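The Planner Says Yes

Ward Segers had been told the new planner didn't need him. Tradora had sold it to Wandstead that way, and Wandstead's manager had repeated it over lunch, twice.

"Confidence is high," said Cerari, reading off the laptop. She was from head office and had brought her own mug.

"High about what?"

"About the grasp."

Ward scrolled back through the log. The planner, which was called Ots for reasons no one had shared with him, had found a handle. It had drawn a neat green path to it and scored the path very well. He opened the wrist view and turned the laptop toward her. 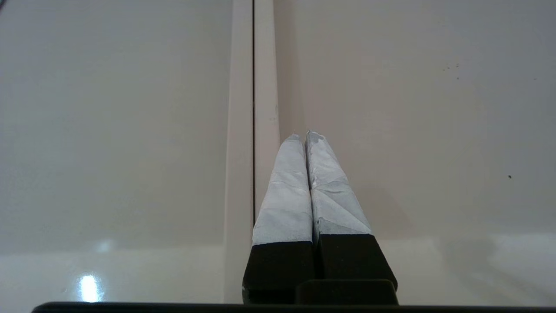
2. What Ots saw

"There's the strip," Ward said. "Cream, groove down the middle. Where's your handle?"

Cerari leaned in. "It could be inferring one."

"From what? Glare?"

He pulled up the depth map. On the glossy white it was mostly holes, and somebody's smoothing filter had filled them in with a nice rounded lump. The planner had been given a lump and had done the sensible thing with it. He couldn't even be cross with the planner.

"The vendor ran 300 trials," she said.

"On what colour?"

She checked. It took a while. The kettle had boiled and clicked off before she answered.

"Grey," she said. "Matte grey."

Ward set the confidence threshold to something that would annoy everybody and turned the smoothing off. Then he ran the plan again – no motion, arm disabled – and Ots thought about it for 12 seconds.

No valid grasp found.

"Well, I can't show them that," said Cerari.

"It's the first thing it's said all day that I believe," said Ward, and saved the log.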